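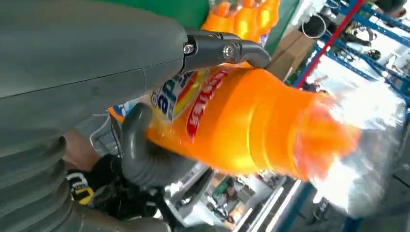 *Orange bottle, label side out.*

**Ticket 582 – Orange bottles, sticky yellow bag, Wuston supply room**
Status: open (again)
Opened by: Charalambos Papadakis
Priority: 3, raised from "whenever"

**Problem as reported**

Bottles from the Ellier order came out of their yellow bag tacky to the touch. One shelf in the Grønli closet now has a ring on it that will outlive us all. Requester would like to know which bottle is leaking and who is going to wipe the shelf. I can help with the first part.

**Tried so far**

1. Tightened every cap. Caps were already tight. Felt productive anyway.
2. Wiped the bottles down and stood them overnight on paper towel. Towel was spotless at 8 in the morning, so naturally I closed the ticket.
3. Ticket reopened before lunch, with the comment "still sticky" and no further detail.
4. Laid bottles on their sides on the green table, yellow plastic underneath – if something drips, I'd like it on the plastic and off the carpet.

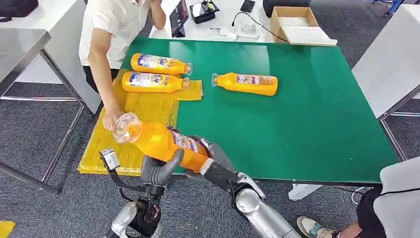

*Side test on the green table, caps pointing both ways.*

Notes on step 4: the bottles roll if you so much as look at the table. Crumpling the plastic helps. Checked around each neck with a dry finger and found nothing, then checked the inside of the bag and found plenty. Current suspect is the bag, or something that rode in it before our bottles did. Kasard packed it and has been asked. Kasard replied with a link to their returns policy.

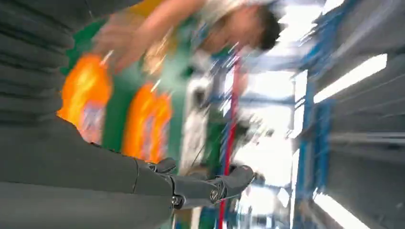

Next round is the same bottles with a fresh bag, upright this time, and a strip of masking tape on each one so I can tell them apart. Should have done that at step 1, but here we are.

**Pending**

- New bag from the stock cupboard
- Any answer from Kasard that isn't a link
- Shelf ring: reassigned to facilities, who reassigned it to me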